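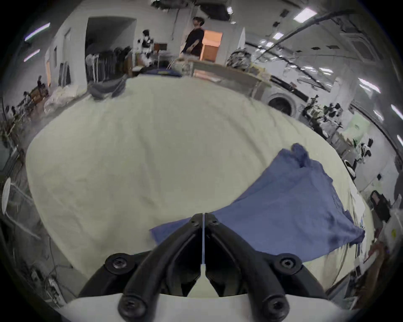 Unit 6: Comparing Two-Finger Grippers on Cloth

Course: Handling of Soft Materials
Lab handout, revised Mon 11 May

Read this before you come to the lab. You will compare two sets of fingers for the same hand-held gripper, the Ekton set and the Lunde set. Both are curved. The Ekton tips are stiffer and the Lunde tips give a little under load.

What to measure

For each set, do 18 grasps on the crumpled cloth. Write down whether the first close caught fabric, how many layers it caught, and whether the cloth stayed in the fingers for 3 seconds after lifting. Use the Skurkano log sheet. A grasp that catches the sheet underneath as well as the cloth is scored as a miss.

Change fingers only with the hand tool on the table. Tighten the hex screws evenly on both sides.
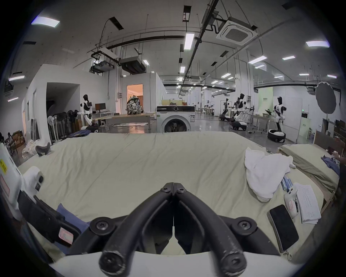
Camera settings

The wide lens bends straight lines near the edges, so judge distance from the middle of the view, close to the fingertips. Keep the exposure fixed for the whole run. Set the recorder to stop after 300 seconds and start a new file for each finger set.

Common errors

Most misses come from closing too high above the cloth. Bring the tips down until they touch, then close slowly. A ridge in the fabric is easier to catch than a flat part.

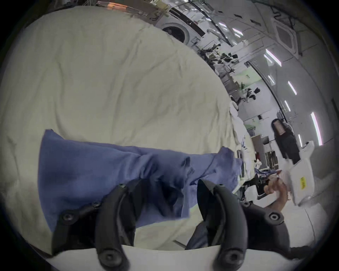 If the tips slide off twice at the same spot, move to another fold and note it in the last column. Do not smooth the cloth out between grasps. Hand in the log and both files through Getico before the next session.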